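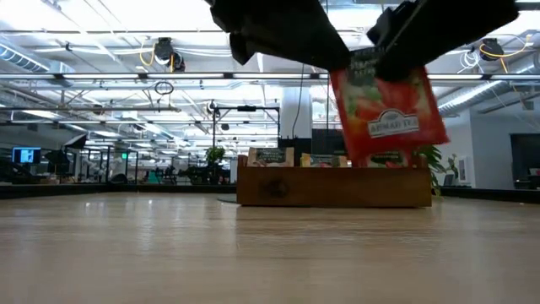
Learning to drink tea like my neighbor

When I moved to the apartment on Lazăr street, I drank only coffee. In my family tea was a medicine. You got it with lemon when you had fever, and you got it without sugar when your stomach was bad. So for thirty years I connected the smell of tea with lying in bed and missing school.

My neighbor Gheorghița Bucur changed this, and she did it slowly. The first time she invited me was in June, a very warm evening, and she served black tea in glasses. I drank it from politeness. She noticed, of course. She told me that I hold the glass like a person who waits for the doctor.

After this I went to her kitchen maybe 2 times a month. We did not speak much about tea. We spoke about her sister, about the elevator, about the price of heating. The tea was simply there, and one day I understood that I was waiting for it. 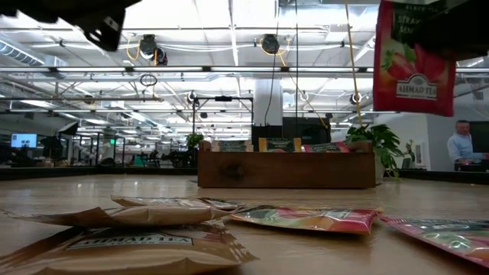
My biggest difficulty in the beginning was the choosing. In the shop near the tram stop I stood before the shelf and I could not decide, and I usually went home with rice and soap. Mrs. Bucur says a beginner should start with plain black tea and stay with it for one winter. I did not obey. I like the small single packets, the strawberry one especially, although she calls it "jam for lazy people." With single packets you can try a flavor without buying a whole box that you will later give to your colleagues.

The second difficulty was the time. I always forgot the tea in the cup, went to answer some message, and came back to something brown and bitter. Now I use the timer on my old Juveck oven, which has a terrible sound but is impossible to ignore. For black tea I set 135 seconds. It is a strange number, I know. I arrived at it by trying, and with our hard water it suits me well.

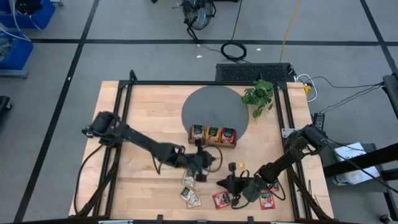

The oven also taught me to stay in the kitchen while I wait. Two minutes is too short for starting anything useful, so I look out of the window or I wash one plate. My husband thinks that I became calmer this autumn. I think I only became a person who washes plates one by one.

About milk I have no strong opinion. Mrs. Bucur adds it only in the morning and never to fruit tea. About sugar we disagree, and we will continue to disagree.
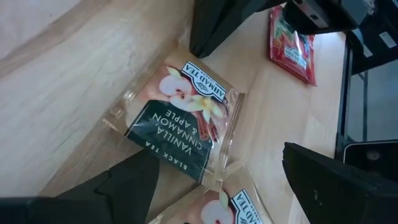 Vanilla, cinnamon and apple, a black tea.

For the holidays I want to return the invitation. I have bought a glass teapot, and I will bake the walnut cookies from my aunt's notebook, around 16 pieces if they do not burn. If Mrs. Bucur complains about the tea, I will know that she feels at home.

Last updated: December 2022

481 views | 16 comments | Share

Recent posts
The soup that I cook when I am tired
Why I stopped ironing bed sheets
Letters from my aunt, part 2
A small balcony in winter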